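**Talk notes: lighting the Wanthorpe office** (2018-08-14)

Slide 1. Say who I am and that questions come at the end. Twenty seconds, then move on.

Slide 2 — the brief. Grekosus wanted one open floor with no partitions and white surfaces throughout. General lighting had to come from the ceiling. Task lighting was left to us. Read the 2 requirements from the June letter, do not paraphrase them.

Slide 3. Leave this up while I talk through the layers.

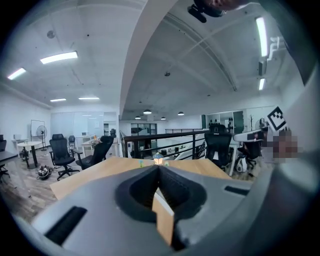

*Photo: Gunvor Bråten / Molum*

Start at the ceiling. Fluorescent panels on one side of the curved beam, tubes on the other. The beam divides the ceiling, so the two sides were drawn as separate circuits. Black dome pendants toward the back. Then come down to the table: small lantern-shaped lamp, lit, on a warm-toned wooden top.

Point to make: the small lamp adds almost nothing to the working level. It gives the eye a near reference in a room with white walls and a high white ceiling. Pause here.

Slide 4 — levels. Target 800 lux on the work surfaces, measured 900 with everything on. Kramer asked for dimming after the first reading. If someone asks about glare, go to the spare slide, no. 209 in the master deck.

Slide 5. Pendants. Mounting height was argued over twice. Skip if behind time.

Slide 6 — open items:

- switching for the pendants, still one group
- color match between panels and tubes
- spare tubes, storage not agreed

Thank Gunvor for the photograph. Questions.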